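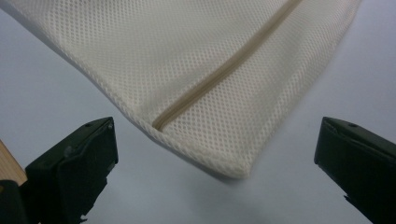
Where we are with the Flemport field-name survey

Dear Menaka Abeysekara,

July has been our best month so far, and I'm delighted to send you the second report on the grant. The short version is that the tithe map is fully traced, the field walking is well ahead of plan, and we could use a little more time on the printed guide.

Tracing the old maps

All 471 parcels on the tithe map are now drawn over the modern base map, each with its number, its owner and its name if it had one. The western sheet was the hard one. It had shrunk unevenly, and the lane to Orari Farm came out a full field's width from where it runs today. We fixed it by matching the parish boundary stones first and letting everything else settle around them, and the fit is now lovely (you can lay the 1840s hedges over the present ones and watch them meet at the corners!).

Names recovered so far: Upper and Lower Rileo, Gallows Piece, Cold Pightle, Long Dole, and three different fields called Starveacre. Rileo is the one that has everybody talking. The earliest spelling we have is in a 1611 rental and it looks quite different, so I've asked for a second reading before we print anything.

Field walking

Four walks were planned by the end of the summer and all 4 are done. We recorded ridge and furrow in the pasture south of the church, a hollow way that isn't on any map we hold, and the bank of what may be the medieval fishpond. The hollow way lines up with a gap in the hedge on the estate plan, and I would love to get back there in winter when the nettles are down.

Money

Scanning came in 300 dollars under budget. I'd like your permission to move that to the guide, where the paper quote has gone up. Spending to date is $2,101, with receipts attached.

Still to do

Check the northern parcels against the enclosure award. Finish the index of owners. Get the Khunthong family's deeds scanned; they have kindly offered the whole bundle. Draft text for the guide should reach you in October, a month later than promised.

With many thanks,
Imtiaz Chowdhury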